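Home Forums Teams Build Logs Rules Search Log in

Student Robotics > Build Logs > Manipulation

Backpack task for Grurmont — zipper is eating us alive

6 min read

wobblyservo
OK so our club signed up for the household challenge at Grurmont (first time for us!) and we drew the school bag task. Two arms, one backpack, you have 300 seconds to open the main compartment, put a book in and zip it shut again. Points for each stage, so you can still score something if you only get it open.

We've been at it for five weeks, after school, and I have opinions. The arms are the two-on-one-rail setup a lot of Nalberg region teams use. We teleoperate for demos and then train with Purora. So far we have 1302 demos saved, and before you get impressed, a big chunk of those were recorded by freshmen learning how to drive the thing.

The bag is a kid's one, salmon pink, pretty soft. It starts flat on its back with the loop pointing away from the arms. Left arm is supposed to pin, right arm is supposed to pull. 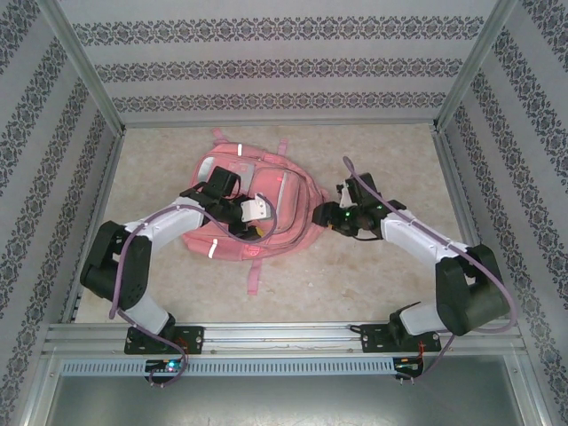
What we're stuck on

1. The zipper pull. The policy goes to the right neighborhood and then pinches fabric. Over and over.
2. The bag slides. The minute one arm pulls, the whole bag comes with it.
3. Book insertion is weirdly our best stage and I don't want to break it while fixing the other two.

We've got until October. Any advice welcome, especially if you did a soft goods task last season.

torque_me_softly
Hey, welcome! We did the jacket task last year so I feel your pain.

First thing I'd look at is your cables. That purple one on the left arm loops right out over the bag. When your arms come in close together I'd bet money it's getting in front of the overhead view at the exact moment you need to see the zipper. Tie it down along the upper link and leave a little slack at the wrist. We lost two weeks to a cable once and blamed the training the whole time.

Second, are you using the wrist cameras for the pull or just the overhead one?

wobblyservo
Both wrists plus the overhead. And ugh, you might be right about the cable. I've been staring at that view so long I stopped seeing it.

chalkdust_coach
I'm going to disagree a bit with torque. Cable management is good practice, sure, go do it, but a fixed cable in the same spot in every demo is something the policy can learn to live with. What it can't live with is messy demos. 1302 is a big number for a high school club and I would throw out most of it. Our team placed at Grurmont with way less. Pick your two best drivers, have them agree on ONE way to open that bag, and keep only those.

torque_me_softly
Same spot in every demo, though? It's a floppy cable. It moves every time the arm does!

chalkdust_coach
Fair. Tie it down AND throw out the demos.

wobblyservo
My freshmen are going to be crushed, lol. But yeah, we watched a batch of them back last night and everybody does it differently. One person comes at the zipper from the bottom, one person goes over the top, and one (me) changes their mind halfway.

I pulled a wrist view so you can see what the policy has to work with. Up close there's a LOT of stuff on this bag that could pass for a zipper if you squint. The gray piping goes around in a big U, there's a teal strip across the front pocket, then another gray edge, then the long zipper under that. You get a bit of silver pull way up at the top and that's your lot.

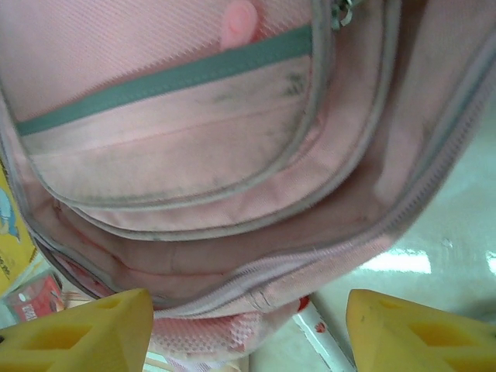 -- Topic: Wrist view and grippers --

mx_backlash
Oh wow, OK, that's your problem right there. The pull is barely in view. If you're starting the approach from that low, all the wrist camera can give the policy is pink fabric and piping. Have your drivers come in higher so the pull is between the fingers a good second before they close.

Also, those yellow fingers are chunky. Ours were too, and we ended up gluing a thin strip of rubber inside the tips, which helped more than any retraining did. Check the rulebook first, I think you're allowed 13 mm past the stock finger length but don't quote me.

torque_me_softly
It's measured from the wrist flange, not the fingertip. Garba got dinged on that at inspection last season and had to file theirs down in the pit.

mx_backlash
See, this is why I said don't quote me.

chalkdust_coach
Wobbly, for the sliding: what's your left arm holding? From the first photo it looks like it wants to sit on the middle of the bag. I'd pin near the end the zipper starts from, so the pull works against the pin. Try it by hand on a table first, you'll feel the difference in ten seconds.

wobblyservo
Tried it by hand in study hall and you're SO right. Pinned in the middle it just bunches up. Pinned at the end it opens like, well, a backpack.

Somebody asked me in DMs how the book part got so good, so I'll put it here too. Main thing was that we stopped trying to pinch it from the corner. The driver lines up so the wide-open fingers straddle the lower part of the cover, looks at the wrist view, and only then commits. It's a beat-up yellow kids' book with a cartoon boy on the front and bits of the cover peeled off along the top edge, and I was worried the shine off the white surface would throw things off, but the yellow stands out so well that it's been fine. 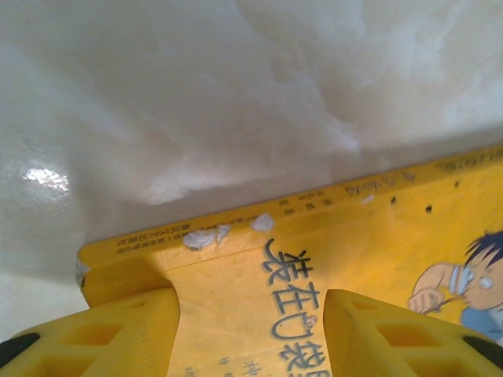 mx_backlash

Nice, that's a clean view. My only worry is the yellow on yellow. Fingers and book are close to the same color there, so how does it do with a different book? I'm pretty sure the judges can swap the object on you in round two. We had a sleeve swapped for a shorter sleeve and it was carnage.

wobblyservo
Wait, they can SWAP it??

torque_me_softly
Round two only, and it has to be in the same category, so book for book. Size limits are in the appendix. I'd record a couple of short sessions with other covers, something dark and something white. The white one is going to be nasty on that surface.

chalkdust_coach
And don't mix those in until the zipper stage is retrained, or you won't know which change did what. One thing at a time. I know it's boring.

wobblyservo
OK plan for now: cable tied down, two drivers, higher approach, pin at the end, then books. I'll ask about the rubber strips before we glue anything. Does anyone know if Purora lets you freeze one stage and retrain the others, or are we splitting it into separate policies?

mx_backlash
Separate policies is what we did. The handoff between them is a pain — make sure both arms end each stage in the same pose or the next one starts out confused. I'll dig up our config and post it tonight after practice.

Contact | Forum rules | © Student Robotics Boards | Back to top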